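Day 20 of the no-spend month

January, still. I had thought it would be over by now.

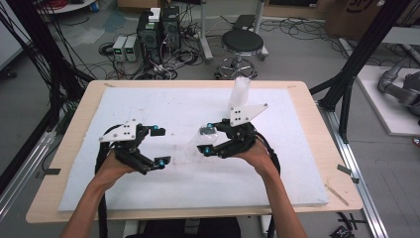 White foam board on the table, two grippers, one with jaws open.

Woke at ten to six and lay there working out what I have saved. The rules, for anyone reading back through this diary (me, in a year, smug or broke): bills are allowed, bus fares are allowed, food is allowed if it looks like food. Everything else waits until February. Shivam Grewal is doing it as well, or says he is. He told me over the phone that a haircut is a bill. I asked who had sent it to him.

The savings account stands at 3,261 pounds. At New Year it was 2,095, which sounds heroic until you remember that the tax refund landed on the fourth and did most of the lifting. I have decided to count it as willpower.

Breakfast was porridge. Lunch was the lentil thing, third outing, now thick enough to hold a spoon upright. I added a squashed tomato and called it a different lentil thing. There is a tin of something without a label at the back of the cupboard and I am keeping it for the last night of the month, as a treat. It may be peaches. It may be dog food from when Mum stayed with Biscuit.

Walked into town in the afternoon for no reason except that walking is free. This was an error. Kashyap has its sale on and there was a green coat in the window, reduced by 100 pounds, and I stood in front of it long enough for the girl inside to wave. I waved back and left at speed. Then the bakery had its door open, in weather like this, on purpose, to let the smell out. I consider that an act of aggression.

Got home to two emails from Brikel saying they miss me. They sold me one lamp. I have had relationships that ended with less correspondence. Unsubscribed, then had to fill in a form saying why, and spent longer on the form than I ever spent choosing the lamp.

Shivam rang again at eight to confess to a curry. He says it was his cousin's birthday and therefore a social obligation, and social obligations are more or less a bill. I was very gracious. I asked what he'd had, and he told me, in detail, down to the pickles, and I ate a cracker while he talked.

Spent today: bus fare, none, as I walked. Food, one onion.

Must ring the boiler people in the morning — they are a bill.

Recent entries
Day 19: The library fine
Day 17: Soup, again, with remarks
Day 14: Halfway, nearly
Day 11: I did not go to Prandholm
Day 8: Cancelling Nisach (four attempts)
Day 1: The rules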